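Notebook, June, a little after 4 in the afternoon
4 min read

Kettle on, bench cleared, and I am finally going to write down how the move has gone, because three people in the group have asked me and I keep giving each of them a different answer. I came to Dinisberg on a two-year contract, and I'm now far enough into it that I've stopped converting the grocery prices in my head. That seems like a decent moment for an entry that has nothing to do with calibration.

Paperwork first, for whoever comes over next. The residence permit took far longer than the letter promised, and the office wanted the lease before it would stamp the permit, while the landlord wanted the permit before he would sign the lease. What got me out of the loop was a plain letter from the workshop saying I was employed and expected to stay. Ask for that letter before you fly! I kept 2,000 set aside for the deposit and ended up paying nearly 3,000 once the agency fee and the first month's heating were in, so please pad your savings more than I did.

The flat is on the Katar side of the river, up a hill I complained about all winter and have grown fond of since. The tram is fine. The bakery at the bottom closes at 2, which I learned the hungry way, several times over.
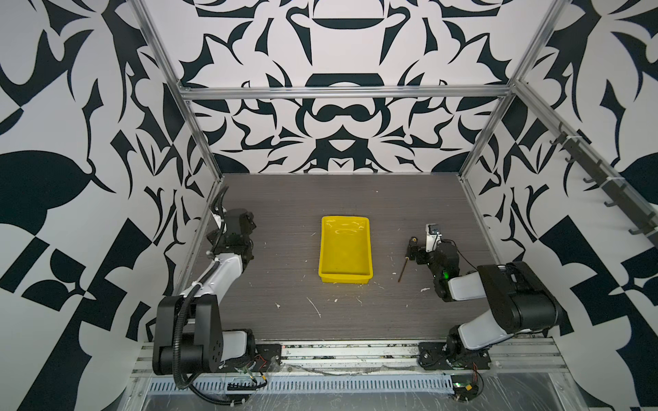 From the bench notebook, Nindanari workshop
Written by the one at the window desk

Language, then. I did the evening course and I'm glad of it, but most of what I can say I picked up at lunch here -- people at Nindanari are patient, and they will repeat a word as often as you like provided you pass the bread. I still can't manage the phone. If the dentist calls, I let it ring and then walk over there in person, and the receptionist has started greeting me before I'm through the door.

I was lonelier than I let on in the emails home, mostly in the second and third months, when the newness had gone and I hadn't yet got a regular anything. Joining the Peng walking club fixed more of that than I expected. They go out in all weather, they stop for soup, and they don't mind if you're quiet (I was quiet for weeks). If you're new, go twice before you decide about it. The first time is all names.

Still to do: swap the driver's license before the old one stops counting, find out whether the pension form is the blue one or the other blue one, and bring the spare duvet in for whoever takes the guest room next. Also return the soup pot to the club.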